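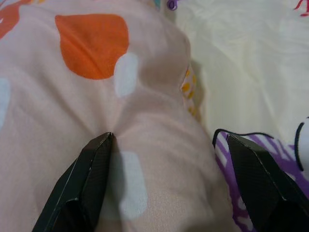
Selon Skaststead, le tissu rose à pois ne devrait pas suivre le même circuit que le linge uni, parce que les plis y sont plus difficiles à juger et que le tri à la table prend du retard dès qu'il en arrive plusieurs pièces de suite. La remarque, transmise par écrit avant la séance, est jointe au point 1.

Compte rendu de la réunion du groupe Linge et textiles
Juin, 14 h
Présents : Atelier, Réserve, Achats, Okov (entretien), Bustis (fournitures)
Excusé : Hodžić (transport)

Point 1. Textiles à motifs

Le groupe prend acte de la remarque de Skaststead. L'Atelier confirme que les pièces à motifs sont aujourd'hui pliées avec les autres, selon la fiche de pliage en vigueur. Cette fiche renvoie à la trame et aux coutures comme repères d'alignement. Sur un fond rose à taches orange et blanc bleuté, l'œil se fixe sur les taches et le pli part de travers. La Réserve signale que le défaut se voit surtout à l'empilage, quand les bords ne tombent plus d'aplomb.

Okov propose de conserver un circuit unique et de modifier seulement l'ordre de passage : linge uni d'abord, motifs en fin de série. Skaststead maintient sa préférence pour une table séparée. L'Atelier fait valoir que la seconde table sert déjà au contrôle des coutures et ne peut être libérée avant la fin de l'après-midi.

Décision : passage des motifs en fin de série, à titre d'essai, jusqu'à la prochaine réunion. La fiche de pliage est complétée par la mention « aligner sur la lisière, ignorer le dessin ».

Point 2. Froissage des pièces en attente

Les pièces posées en tas avant pliage marquent, en particulier les tissus lisses à surface légèrement satinée. Les plis diagonaux sont les plus longs à reprendre à la main. Bustis rappelle que le repassage systématique n'est pas prévu au contrat et que toute vapeur supplémentaire doit être demandée par bon séparé.

Consignes retenues :
- secouer la pièce avant de la poser ;
- étaler à plat dès qu'une surface se libère ;
- saisir par deux coins, ne pas pincer au milieu du tissu ;
- ne pas charger les tas au-delà du bord du bac.

La Réserve demande si le pincement au milieu laisse une marque durable. L'Atelier n'a pas de réponse générale : cela dépend du grammage et du temps de pose. Un relevé sera tenu sur les pièces à motifs uniquement. Okov souhaite que le relevé mentionne aussi la température de lavage. Accordé.

Point 3. Température et lessive

Le programme à 40 °C est maintenu pour tous les textiles de couleur. Les Achats ont reçu une demande de passage à froid pour les oranges, au motif que la teinte n'est pas toujours identique d'une tache à l'autre. L'Atelier estime que cet écart peut aussi bien venir de l'impression ou de l'éclairage et ne justifie pas, en l'état, un changement de programme. Une comparaison sera faite sur 2 pièces, l'une lavée selon le programme habituel, l'autre à froid, examinées côte à côte à la lumière du jour.

Bustis livre la lessive sans azurant à partir de la prochaine commande. L'ancien produit est à réserver au blanc - étiqueter les bidons en conséquence.

Point 4. Rangement

L'étagère basse de la Réserve est réattribuée aux textiles à motifs. Hauteur de pile limitée à 5 pièces, pli vers l'avant. Les étiquettes sont à refaire : les mentions actuelles (« rose », « divers », « à voir ») ne permettent pas de retrouver une référence. Nouveau format : couleur du fond, couleur du motif, dimension. Les Achats fournissent le modèle.

Hodžić a fait savoir que les housses de transport reviennent souvent mélangées au linge propre. La Réserve demande un bac distinct à l'entrée du local. Pas d'objection. Emplacement à convenir avec Okov, le passage devant la porte devant rester libre.

Point 5. Questions diverses

Le plateau de la table de pliage présente une arête qui accroche les mailles fines. Ponçage à prévoir par Okov. En attendant, un drap plié couvre l'angle.

La demande de paniers supplémentaires est reportée, faute de devis.

Suites à donner
Atelier : complément de la fiche de pliage, relevé des marques, comparaison des lavages
Achats : modèle d'étiquette, devis paniers
Okov : arête de la table, emplacement du bac
Bustis : lessive sans azurant
Réserve : vidage et réétiquetage de l'étagère basse

Séance levée à 15 h 20. Prochaine réunion en septembre, même lieu.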